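This site uses cookies to keep you signed in and to count visits. Accept / Manage settings

Subscribe to the newsletter – new entries straight to your inbox

Quilt diary: color week

Posted in February by the author

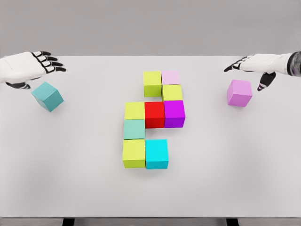
Eleven cubes on a white tabletop, with teal and lavender-pink off on their own.

I have a layout! After what feels like the whole winter of shoving squares around, I finally have a layout for the scrap quilt, and I am so pleased with it that I've gotten up twice this evening just to go look at it on the wall.

So, the numbers first, so I can find them again later. The finished top will be 60 inches wide, which covers the bed with a decent drop on both sides. I cut 1450 little squares in total, and yes, my wrist knows it. The blocks are all plain squares with no triangles anywhere (I have made my peace with triangles by not making any). The borders are going to be the gray-blue cotton I bought at Dindus before Christmas, if I have enough, and I'm trying not to measure it until I have to.

What changed today was teal. I'd been treating it like a background color, sprinkling it all over the place, and every time I stepped back the whole top looked busy and a bit sour. This morning I pulled every teal square off the wall and put them in a bowl, then sat there with my coffee and looked at what was left. Rusts, mustards, two kinds of cream, that plum I dyed myself that came out streaky. All of it suddenly calm! Then I put the teal back a few squares at a time, well away from each other, and it was like somebody had opened a window. It needs room around it. I must have read that in five different books and it never went in until I did it with my own hands.

Same with the lavender-pink, only more so. It's from an old pillowcase and there isn't much of it, so I'd been saving it for the middle, where I thought it would be the star. In the middle it just looked lost. Down toward one corner, with cream on three sides, it glows. I moved it back and forth maybe a dozen times to be sure and it won every time.

Lunch was toast standing up.

In the afternoon I walked down to Igwe for thread, because I'd used the last of the cream on the baby quilt and didn't want to start piecing with a mix. They've moved everything! The thread is now along the back wall next to the zippers, and there's a whole new rack of wool felt where the thread used to be. I did not buy felt. I stood in front of the felt for a long time, and there's a mossy green I can still see when I close my eyes, but I came home with two big spools of cream and a packet of needles and that was it. Very proud.

It rained the whole way back. I had the thread inside my coat.

Then I pressed for two hours. I know some people hate pressing, and I used to, but I love it now – the radio on, the steam, the little stacks getting flatter and neater. I've started pressing each stack in the order it comes off the wall and pinning a paper slip to the top with the row number. Last time I numbered them after, and I had row 14 upside down and didn't notice until it was sewn to row 15. The slips are cut from the backs of old envelopes and there's something very satisfying about that.

A word about the iron. The Lostex is still going! It spits a bit if I fill it past the line, so I keep it half full and top it up, and it has been perfectly well behaved all week. I keep reading about fancy cordless ones and I keep not wanting one.

By dinner I had three rows pieced. Three! The seams are meeting better than they ever have, and I think it's the new needle as much as anything. I nest them by feel now, sliding the two edges together until they lock, and I only pinned at the corners and every fourth seam. There's one junction in the second row that's off by the width of a thread. I looked at it for a while and decided it stays.

Things I want to remember for tomorrow:

Start at row four, and check the slip before sewing, not after.
Wind four bobbins before sitting down.
The streaky plum frays, so give it a slightly wider seam.
Oil the machine. I've been saying this since the baby quilt.

I also had an idea for the back while I was washing up. I'd planned one plain piece, but I have 58 squares left over that aren't on the wall, mostly rusts and mustards, and I think they'd make one long strip running down the back, a bit off center. It would use them up, and it would be such a nice surprise when the corner of the quilt flips over. I laid a few out on the kitchen table to see and got crumbs on them, but I like it very much. I'd want a bit of teal in there too. Just one or two squares, far apart, now that I know how it likes to be treated.

The batting is still a question. The wool one from Nollell is beautiful and light and I have wanted to try it for ages, but cotton would be flatter and more like the old quilts I love, and easier to wash. I'm going to sleep on it. I've got an offcut of each in the drawer, so maybe I'll make two little sample sandwiches at the weekend, quilt the same few lines through both and put them through the wash together. That sounds like a very good morning to me.

And hand quilting or machine? I keep going around on this one. Machine would have it on the bed by spring. By hand I'd be at it through the summer with a lap full of warm quilt, which is silly in July, but those evenings with the window open and the hoop on my knee are some of my favorite hours of the year. I could do the straight lines by machine and then go in by hand around the teal, so those few squares get a bit of fuss made of them. Big stitches, thick thread, maybe in mustard. Oh, I like that. I'm writing that down before I lose it: mustard thread around the teal.

It's nearly eleven now and I should go up. I had one more look on the way past with the big light off and just the lamp on, and the creams go almost gold, and the lavender-pink is still the first thing I see. I switched one rust with one plum in the bottom row. Then I switched them back.

Row four in the morning.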